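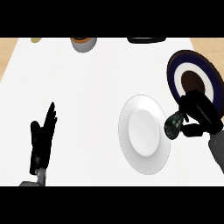 Teleoperation on the Kulitz table-clearing task now takes up most of our week, and most of that goes to the simulator. Christos Kalogeropoulos drives both arms with the gloves and has opinions about the gloves. The white plate on the white table remains a favorite of his, along with whoever approved it (me). The right hand does nearly all the work, in this case bringing a dark green item up beside the plate's rim, while the left stands open and waits for instructions. We are paying for two hands and would like to train both.

Demonstrations recorded to date: 1,365. Ourania Stergiou has gone through them and thrown out 200, mostly for drops and one long stretch where the operator was plainly eating lunch.

The policy trained on the rest places the item in 50 of 100 trials. Gistent asked for better than that by September, and so did we.

Still open: the second glove set from Flestham, which has been "shipping" since our last report, and the two-handed handoff task, which we haven't started. The travel line is unspent. We would like to move it to operator hours, if the program office agrees.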